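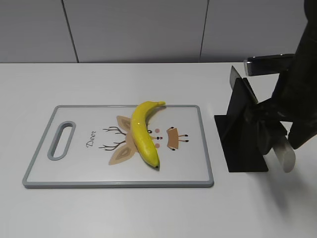 I've had the Weltura folding step stool since December, and it lives in the gap next to my fridge, so I figure I've used it enough to have opinions. I'm five foot nothing and our top cabinets were clearly hung by a giant.

First the good stuff. It folds flat with one hand (huge for me, I'm usually holding a casserole dish in the other!) and the feet grip our tile really well. My old Prata stool used to skate every time I leaned for the good platters. The step is wide enough for both feet, and my neighbor Fernanda borrowed it for a whole weekend of painting and didn't want to give it back.

Now the gripes. The hinge squeaks. I put a drop of oil on it and got maybe two quiet weeks, then it was back. The carry handle is skinny and digs into your fingers if you haul it out to the garage. And the black top shows flour like you wouldn't believe, so I wipe it down constantly.

I paid 68 dollars, which felt steep for a stool, though I've seen it marked down by 20 a couple of times now. At the sale price I'd buy a second one for the laundry room. At full price I'd probably wait. Four stars from me, and I'd go up to five if they fixed that hinge.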